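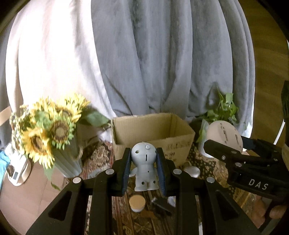 1 min read

From: Wojciech Tokarz
Re: Gornanum road levy

Clem Katene wrote:
> Does the 2000 released to the district council in June
> include the Demell bridge share?

No. The bridge share is 500 and sits in a separate account – see item 3 of the council minutes. The governor's office has to sign before any of it moves. Another 200 is held back for the Eseo ward audit. Councilor Türkmen has asked for the vote to be recorded by name.

Wojciech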